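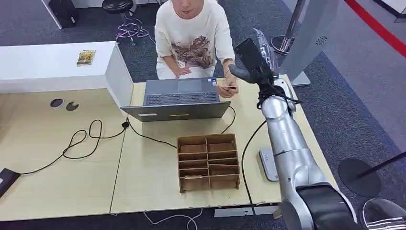
4.2 Handing over at the desk

The firms that sell desk automation tend to measure one thing, the time from request to card in hand. We doubt that this tells us much about the job. Sekadum's own trial notes, which cover 100 handovers at a hotel reception, count a handover as done once the card has changed hands. Whatever staff did before or after is left out, and Holroyd's diary work from April suggests that this is where the hours go.

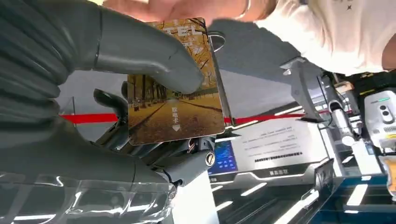
Figure 3. A key card between a robotic hand and a person's hand, with a self-service kiosk behind.

Does the robot take work away from the receptionist? Some of it, but in our 25 interviews most staff spoke of new tasks - sorting cards into trays, watching the arm, stepping in for guests who would not wait.

Bauerfeind calls this "freed time". We are less sure. Staff at two sites had lost the short talk with guests that they said made a late shift bearable, and had gained a duty to stand by.

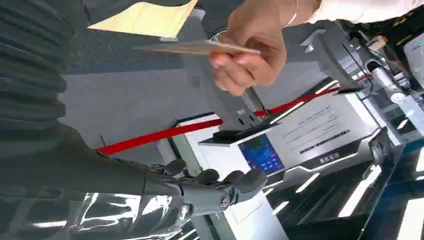 Nor did pay follow. Of the 40 job descriptions we collected, none had been rewritten to mention the machine, although several managers told us that minding it was now "part of the role". Section 4.3 turns to who is blamed when a card goes missing.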